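Posted in: Home & Garden > Kitchens > Hard water

Everything I own has gone cloudy. Is a softener worth it or do I just move house?

teaspoon_deficit
May 15, 2023

We moved to Timard in April, and I now understand why the previous people left a half-used bottle of descaler as a housewarming present. The water company's website gives our postcode as 314 mg/l calcium carbonate, which it describes as "very hard" in the same cheerful tone it uses for bin day.

The kettle has grown a crust. The shower head sprays sideways, mostly at the towel. Anything that comes out of the dishwasher (a Brimero, came with the house, instructions missing) looks as if it's been breathed on by a cow. I have tried the cheap tablets, the dear tablets, and the tablets with the little red ball in the middle. Same cow.

A man from Pellent has quoted me £2485 for a softener under the sink, fitted. He did a demonstration with soap in a bottle and looked very sorry for me. My other half thinks this is a ludicrous sum for water, which already comes out of the tap. Meanwhile I am drying every last fork by hand like a footman, and I would like my evenings back.

Is there anything between doing nothing and spending £2485?

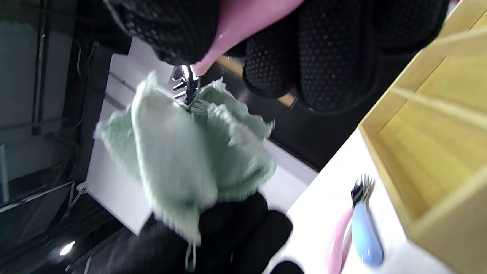

saltandbother
Put salt in the dishwasher. Proper dishwasher salt, the coarse stuff, in the hole with the screw cap in the floor of the machine. You don't mention it once and you've listed every tablet on sale in Britain, so I have my suspicions. "All in one" tablets are fine if your water is soft. At 314 they are a nice thought.

Then set the hardness. Most machines arrive set to the middle and stay there until they die. Without the booklet you'll have to look up the model number, usually on the edge of the door. On my old one you held two buttons down and it flashed at you. Turn it up to the top, fill the rinse aid, and run it empty once on hot before you put anything nice in. Expect to spill salt. Wipe it up before you start the wash or it'll mark the steel.

Kettle: citric acid from the baking aisle, a couple of spoonfuls, boil, leave it, rinse it well. Don't make tea in between. I have made tea in between.

Shower head: unscrew it and leave it in a bowl of white vinegar overnight.

If the glasses are still cloudy after a vinegar wipe, that's etching and they're staying that way. Sorry.

Downhill_Dora
get a softener you wont regret it. we had one from Sánchez and the towels are lovely now

pipesandwhatnot
Try the salt first, as above. But on the softener, get more than one price. I paid a good deal less than that with an ordinary local plumber, who had it in and running in an afternoon. Things to ask: how much salt it gets through, whether it needs a drain and an overflow, and whether you keep an unsoftened tap for drinking (you should, and the man ought to have said so). Measure the cupboard too. Ours took the space where the saucepans lived and they have been homeless for 4 years.

As for the forks, open the door the minute the cycle ends and let the steam out, and most of the drying does itself. If you can't be bothered waiting for the rest, any old cloth that doesn't shed will do. I do mine straight in the tray and call it finished.

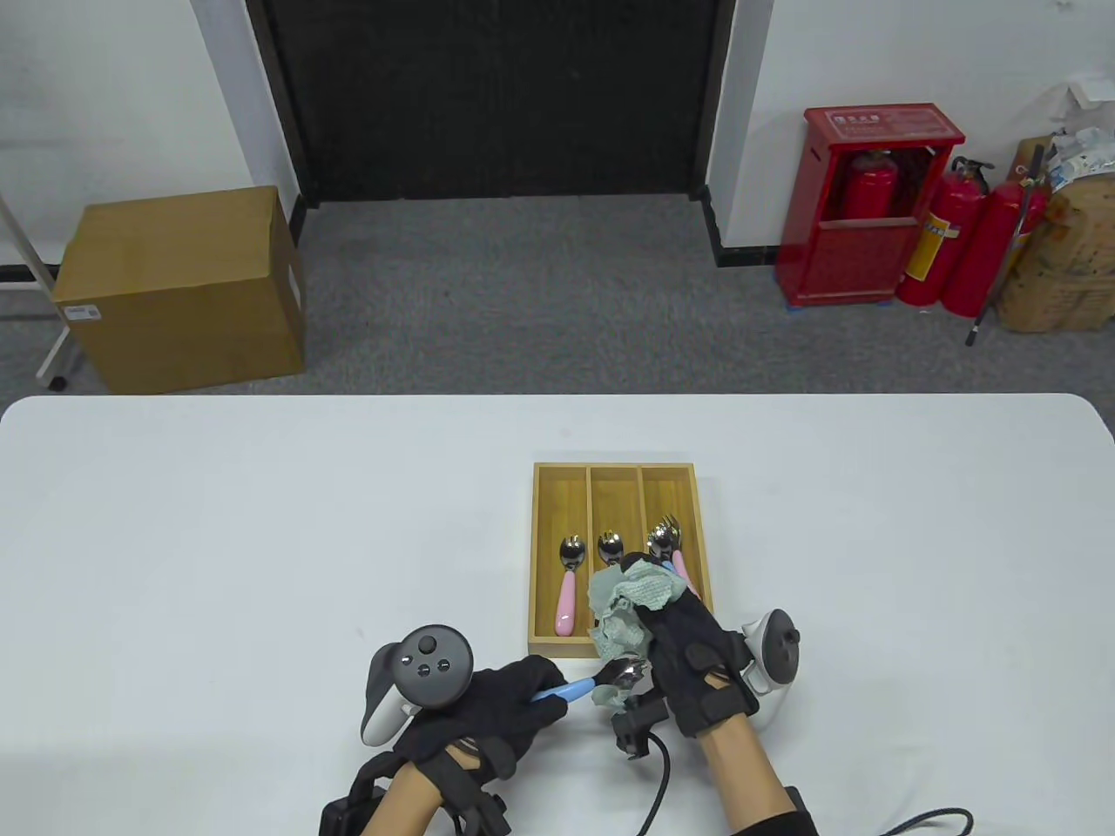

Green cloth, pink-handled cutlery, wooden tray.

teaspoon_deficit
Update for saltandbother: there is a hole with a screw cap in the floor of the machine. It contained water and a grape. Salt now purchased. Pellent have rung twice.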